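Home > Workshop > Tips > Handling Plastic Sheet

Cutting, Folding and Storing Thin Plastic Sheet

By Zulema Bustos
Feb 21, 2022

Thin plastic sheet gets used for a lot of small jobs in a workshop. It lines shelves, covers a bench before painting, wraps tools for storage and keeps dust off a half-finished project. It is cheap, but it creases, clings to itself and tears when you pull it from one corner. The tips below are the ones I use most.

Clear the table first

Wipe the table down and let it dry. Sawdust and metal filings stick to plastic and will scratch it when you slide it around. Check the table edge too. A screw head or a splinter will start a tear that runs the full width of the sheet.

A light-colored top makes it easier to see the edges of clear sheet. If your bench is dark, buy colored plastic. Pink and blue both show up well and you can spot a hole in them.

Measure with the sheet relaxed

Do not stretch plastic along a tape measure. Lay it out, smooth it from the middle toward the sides, and then mark it. For shelf liners I cut strips 600 mm wide and 1000 mm long, and fold under whatever is left over. Mark with a grease pencil. Ballpoint pokes through, and felt tip rubs off on your hands.

Cutting

Use long scissors or a hooked blade. With scissors, open them partway and push; don't snip. A straight knife works if you have a metal ruler and a board underneath that you don't mind marking. Change the blade when it starts to drag.

Gloves

Thin knit gloves are better than bare hands for this work. They keep finger grease off the plastic and they don't stick to it. Leather gloves are too stiff to feel a single layer. Leonora Quiambao, who shared a bench with me for years, also wore them when she unrolled new stock, and I picked that up from her.

Keep a pair just for clean jobs. Once gloves have oil on them, move them to the other drawer.

Folding

Fold on the table and keep your hands moving along the edge as you go. One hand on top and one underneath gives you control of both faces of the sheet, and you can feel a wrinkle before it gets pressed in. Let the long end hang or rest on the table -- don't let it drag on the floor.
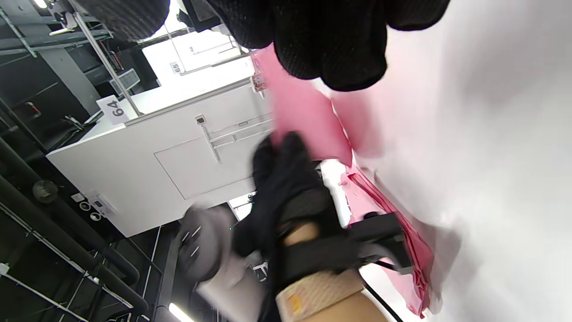
Pink plastic sheet handled with black gloves, one hand above and one below.

Make the first fold loose. Line up the corners, then press from the fold outward to push the air out. Two folds are enough for most pieces. More than that and the creases stay in.

Storing

Roll anything longer than your arm. A cardboard tube from wrapping paper does fine. Folded pieces go flat in a drawer with the heaviest at the bottom. Write the size on a bit of masking tape and stick it to the outside, and keep the whole lot away from heaters and sunny windows.

Scraps smaller than a dinner plate are good for mixing glue on. Throw out the rest.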